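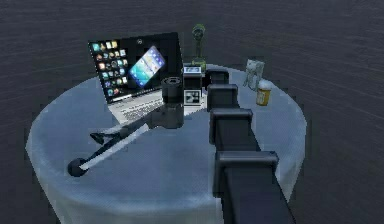 Plerkska open afternoon, notes from the simulation room

1/ Spent an afternoon in June at the Plerkska open day. Most people went downstairs for the hardware. I stayed on the second floor for the simulation demo, which ran in 30-minute slots.

2/ Els Groen ran our slot. She works on what they call the tabletop set: a round table with a cloth on it, a laptop, a pill bottle, a few small things, and one arm that has to reach in among them. All of it is rendered.

3/ The pill bottle is the item she gets asked about most. It stands close to a little figurine, and the arm has to come in over the table without brushing either one. She said clearance is where most of her time goes.

4/ The cloth is only for looks. In the physics it's a flat disk with a hard edge. Someone asked if it could be made to slide and wrinkle. Els said yes, and then each run would take 90 minutes.

5/ They had 1312 runs logged for this room when the slot started. Each run gets a start position, a target and a pass or fail. Toon Van Loon had the log open on a second monitor and let us scroll through it. A lot of the fails say "timeout" and nothing else.
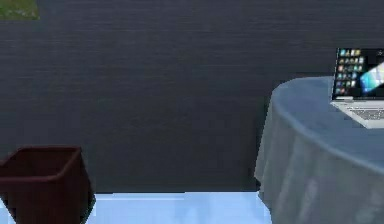 6/ The laptop is a hard one too. It's wide and thin, and the screen hides whatever is behind it from a low viewpoint. Els wants a version with the lid closed so she can compare the two.

7/ Visitors could pick the target for one run. Our group had 5 people and we argued over it for longer than the run took. We went with the bottle. I'd have picked the figurine.

8/ I asked how much carries over to a real arm. Toon said the reaching carries over well and the contact part doesn't – friction is a guess until you measure it. They plan to measure it this fall with a team from Zavska.

9/ The room itself has more in it than the tasks use. There's a wastebasket, and pictures on the walls, including a red cartoon car with a big grin. The kids in our group liked the car more than the arm.
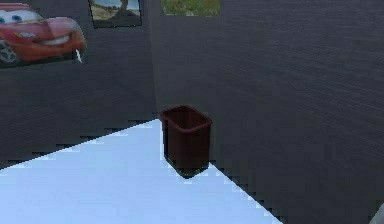
Ama Darko replied that her slot got a different task, with the wastebasket as the drop target, and that Els told them dropping is easier to score than placing because it only has to end up inside.

10/ Good to know, Ama. We didn't get that one. I'd have liked to see how they score something that catches on the rim.

11/ If you go next time, sign up for a slot at the front desk before you do anything else. The list for the second floor was full by 2 p.m. The handout has the task list on the back.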